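Home | Setup | Open Day Guide | Support

Section 3. Running the simulator demonstration

Use this section when visitors will watch the Skurkik simulator on the hall screen. The session lasts 37 minutes and suits groups of up to 8.

1. Start the simulator before the doors open on Tuesday.
2. Load the Fornisia house.
3. Choose the gripper view and call up the ball task.

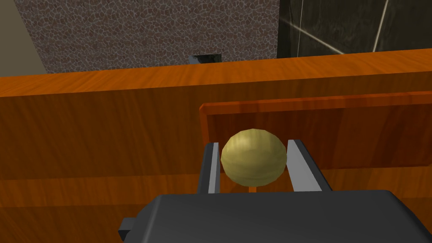

4. Give each visitor one turn at the controls. Show them the open and close keys first.

Note: The ball has a low-detail outline. This does not affect the grip setting.

5. Pause with the ball between the fingers while you explain the task. Visitors can come up to the screen at this point. 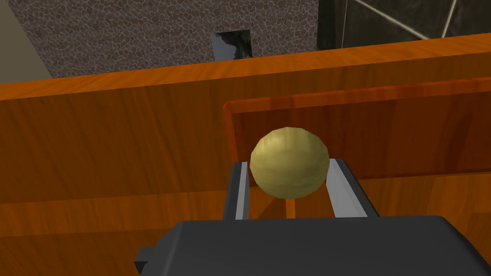
Giang Phí
Demonstration Lead, Rosusby

6. Press Reset between visitors. The arm returns to its start position and the score clears.

CAUTION: Do not press Reset while a recording is being saved. The file will be lost.

Moving to the two-arm task

7. Close the ball task and select Doorway.
8. Switch to the torso view. Tell visitors that the picture may tilt, and let anyone who feels unsteady look away.
9. Point out the doorknob and the left gripper before you hand over the controls.
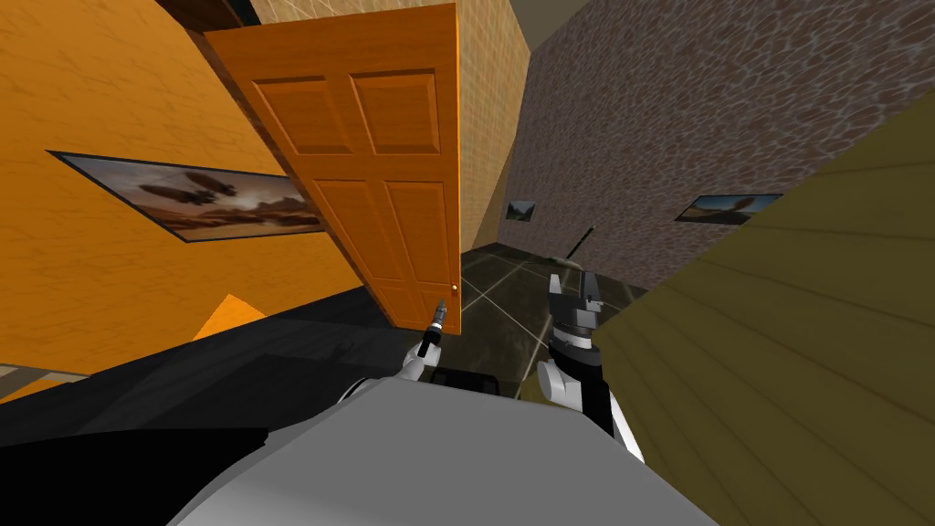

By Nadja Wyss

10. Stop the task after three tries, even if the visitor wants to go on.
11. Save the log. Each log holds 4,000 steps, and older steps are overwritten.

Note: Keep the log name short. Names with spaces will not open in the viewer.

Last updated: February

Related
Section 2. Screen and controls
Section 4. Closing down
Visitor sign-in sheet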